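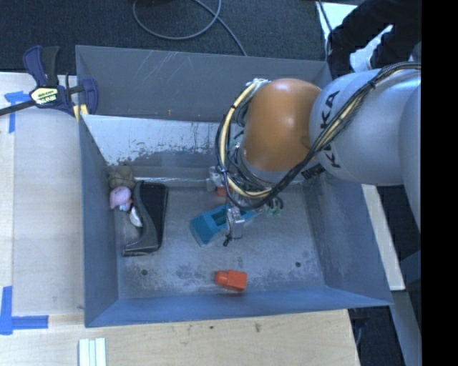 Bin cell, arm over the mixed-object bin, clamp on the rear left corner.

To: cell-practice list
Subject: Re: Draft practice note, section 4 (bin fixing and position marks)

Comments on the September draft follow. I have kept to section 4, as the umbilical wording in section 5 is being handled in the other thread.

> 4.2 The bin shall be fixed to the work surface by means that
> prevent movement under contact load. Tape marks shall be
> provided so that the bin can be returned to position.
>
> 4.3 A bin may be used without recalibration if it agrees with
> its tape marks at the start of the shift.
>
> We run two cells at Nilton on this basis and see no need for
> anything tighter. Objections to the list, please.

I object to 4.3 as written, and have a smaller point on 4.2.

On 4.2, "prevent movement" can't be tested. At Astmont we push the empty bin at the rim with a force gauge, along both horizontal axes, and accept 2 mm. A bar clamp on a corner will often pass along one axis and fail on the other. The note should allow clamps, but require the check on both axes and a repeat after any change of bin.

On 4.3, tape is a coarse reference. It lifts, it gets replaced slightly off, and a strip that runs under a clamp can't be read over its full length. I would keep the tape for rough placement and require a touch-off on the bin floor before the first pick. Ours takes about 10 minutes, including the log entry.

Our log covers 1,157 picks since the last full calibration. Of these, 13 ended in a protective stop from contact with the bin wall. Most followed a bin change where the tape looked right and the touch-off had been skipped. I can't separate out grasp planning errors, so please don't quote the figure as a rate.

Two further items for the editor:

– The Gamage checklist asks for cable slack to be viewed at the lowest pick height in each corner of the bin. I suggest we copy that line into 4.4 – a dress pack that clears the rim at home position may not clear it at depth.

– Grivetti asked whether scuffs and holes in the bin floor need to be recorded. I would say yes, once, on the bin's own sheet, with the touch-off points kept well away from them.

Proposed text for 4.3:

"Tape marks shall be used for initial placement only. Bin position shall be confirmed by touch-off at no fewer than three points before automatic operation, and the result logged."

If there are no replies against it, I will send the marked-up copy to the editor with the section 5 changes.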